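Score Sheets Should Show the Spread

October 15, 2018

The final mark in a dressage test is a percentage carried to three decimal places. It is computed correctly. The arithmetic has not been in dispute for as long as I have been reading score sheets. My objection is to what gets printed next to it on most result pages, namely nothing.

A percentage of that kind is an average of several judges' totals, and each total is itself a weighted sum of marks given in half-point steps. When five judges sit at five positions and their totals come out within one percent of each other, the average is a good summary. When one judge is at 74 and another is at 67, the average is a number that no judge gave. Both cases appear in the results list in the same typeface, and a reader with only the list cannot tell them apart.

I would like every published result to carry one extra column: the difference between the highest and lowest judge. Call it the spread. It costs one subtraction.

The case for it is easiest to make with a regional series, where the panels are smaller and the sheets are easier to get hold of. The Praswood series runs its upper-level classes with 3 judges. Over two seasons it posted full judge-by-judge totals for 587 rides, first as scanned pages and later as a spreadsheet. I typed in the scanned part myself, which took most of a winter, and dropped the rides that ended in elimination or retirement and those where one judge's total could not be read. That left 472.

The first thing visible in those rides is that the spread does not behave the same way along the scale. Near the bottom it is wide. A horse that breaks into canter in the medium trot, resists in the rein-back and then shows a decent walk gives the panel a lot to disagree about. Near the top of the class it narrows, then opens again for the very best rides. I think the second widening is the interesting one. It falls on the rides where the collective marks and the harmony of the picture do most of the work, and where the judge at the side sees something different from the judge at C.

The second thing is that position matters more in some movements than in others. This is well known to anyone who has scribed. From C, the straightness of a centerline is plain and the overtrack in an extended walk on the diagonal is hard to see. From the long side it is the other way around. A half-pass looks generous from one end and shallow from the other. The rules place judges in different positions for this reason, so disagreement between them is partly the system doing its job.

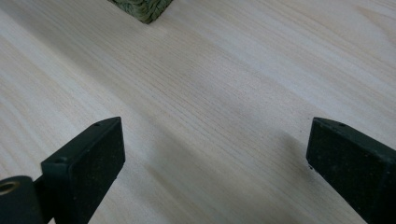 That point is usually offered as the argument against publishing the spread. If judges are meant to see different things, the reasoning goes, then printing the gap invites the public to treat a working feature as a fault. I have heard this from judges whose opinions I respect, and I take it seriously. A judge who is two percent away from colleagues in a class of nervous young horses may be the only one who saw the tilted poll.

The argument assumes, however, that the public does not already talk about the gap. It does, and it does so with worse information. At the larger shows the individual totals are available to anyone who cares to click through, and the only gaps that get discussed are the sensational ones. A reader who has seen a hundred ordinary spreads knows that one and a half percent is unremarkable. A reader who has seen only the one that caused an argument has nothing to compare it with. Routine publication would make the unusual case easier to recognize and the ordinary case easier to leave alone.

There is a second objection, which is that a judge who knows the spread will be printed will drift toward the expected mark. This is the stronger of the two. Drift of that kind exists already. A well-known pair enters at A with a reputation, and a judge unsure between 7.5 and 8 has a fair idea which one the rest of the panel will give. Would a printed spread make it worse? It might. I do not have the data to rule it out. At Praswood the individual totals went up within the hour in the second season and at the end of the weekend in the first, and the width of the spread did not change in any way I could separate from the change in horses. That is one series with a stable group of judges, and I would not lean on it hard.

What can be done is to read the spread by movement and not by total. A panel that drifts toward agreement shows it first in the collective marks, where there is little to point at. A panel that is seeing the same things shows it in the movements with clear technical faults: the late change, the missed halt, the pirouette that turns around the middle of the horse. If agreement rises in the first group and not in the second, somebody should look into it. If it rises in both, the judges have probably improved.

Bridonent tried something close to this at its autumn show. The organizers printed the spread beside the percentage and marked in bold any single movement where two judges were more than two points apart. The bold marks were discussed by the panel at the end of the day, with the riders invited to listen from the stands. I attended one of these sessions. Most of the bold entries were explained in under a minute by where the judge was sitting. One concerned a halt that a judge at E had seen clearly as square behind and a judge at C could not see behind at all. Two were plain errors, and the judges said so. The session was shorter than the prize-giving.

For riders, the practical use is in training. A mare like Minja, who went through the Praswood classes both seasons, is a good example of what the average hides. Her final marks moved very little from show to show. Her spread moved a great deal. In the first season the side judge was nearly always the low mark, and the low marks sat in the trot half-passes. In the second season the side judge was no longer low, and the judge at C had come down slightly on the changes. On the percentage alone she looked like a horse that had stood still for a year. On the sheets she had fixed one problem and acquired a smaller one. Her rider had the sheets and knew this. A selector reading the list would not.

The cost is small. The scoring software in common use already holds every judge's total, and Clelstead, which handles results for a number of shows in the region, offers a column for the spread that is switched off by default. I asked why it was off. The reply was that no organizer had asked for it to be on.

I would start with the classes that decide something: qualifiers, finals, and any class where money or a team place depends on the result. Those have the largest panels and the most at stake when two pairs finish a few hundredths apart. A class of 1,000 possible small judgments, rounded and weighted and summed, should not be separated at the third decimal without some sign of how firmly the panel agreed. The placing would stand exactly as it does now. The list would simply have one more number on it, to the right of the percentage, and organizers can switch that column on before the next entries open.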